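Home | News | Repairs | Reuse | Contact

Old towers, opened up: a morning at Skiketti
October
By the reuse desk

Skiketti takes in office computers nobody else wants and gets what it can out of them. Desktops mainly. Farkia, the depot down the road, sends them over on pallets, 60 at a time, and the person who runs the bench has been at it long enough to have views. Strong ones. We talked between jobs, kettle on, radio off.

First question, why bother? "Because most of it's fine. People think a computer dies. Mostly one bit of it dies, or the office gets new ones and the old ones go in a cupboard for five years."

The case comes first. Lay it on its side, panel off, have a look before you touch anything. "I tell everyone the same. Hands in pockets. Look where the cables go. You'll want to know that later and you wont remember."

The office machines are nicer to work on than people expect. Blue plastic means you can press it, pull it or slide it, on the ones that come through here at least. "Whoever thought of that, I'd buy them a pint. Drives out without hunting for a screwdriver. Home-built ones are worse, somebody's always lost a screw and used a different one."

And the processor? Small, flat, worth more than its size. Also the thing new starters are most scared of. Lever up, frame up, lift straight. Never slide it. "I've seen one go across the floor. Wasn't me. Well – once it was me."

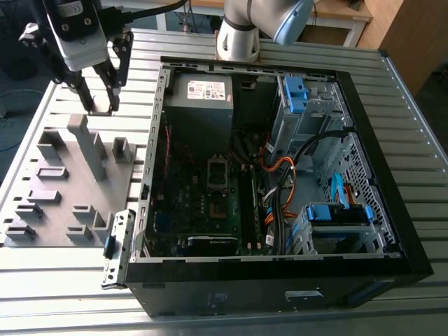
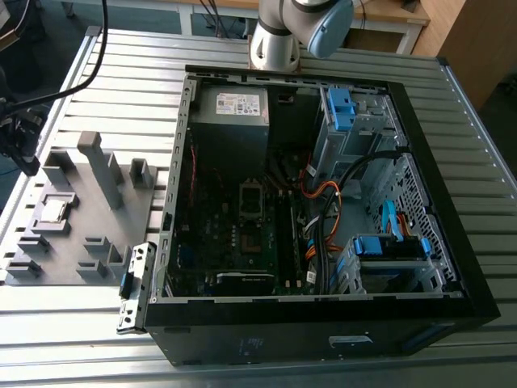 Two views of an open tower on the bench, CPU socket empty.

"Everything gets its own place," the bench lead went on. "That's the whole trick, if you want one. Don't put a part down just anywhere. You turn round, you've got your elbow on it."

Memory is the easy bit. Clips back, out it comes, into a bag. Then whatever card is fitted, then the drives, which go off to be wiped by Dai, the data firm Skiketti uses. Nothing with data on it is sold until the slip comes back. No slip, no sale. That rule is older than the bench.

Power supplies are left shut. Always. "Test it or scrap it. You don't open it. I had a lad ask me could he just have a quick look inside and I said you can have a quick look at the door."

Cables – a long moan about cables here, which I'll shorten. Too many, too short, tucked behind things. The thin ones for the front lights and the power button are the worst, tiny plugs, easy to pull the wire clean out. Hold the plug, not the wire.

Last year 727 towers came through. 300 went back out whole, most of them to schools and a couple of housing offices under the Trellia scheme. The rest went for parts or metal. Is that good? A shrug. "It's 300 that would of been in a skip."

What would help? More room. Better labels from the people sending stuff in. "Write on it what's wrong. A bit of tape, one word. 'Noisy'. 'Dead'. Saves me half an hour."

Then the next one had to be got onto the bench, so I was handed my coat.

Comments

benchmouse
Second the bit about tape. We had a whole batch turn up with no notes and every one had to be plugged in.

Old Fan Noise
Do they take laptops? Got three in the loft.

kettle_and_solder
I pulled one of those little front panel wires out last month, took me all evening to fix. Hold the plug!!

portside
Good read. Is there a number to ring about drop offs?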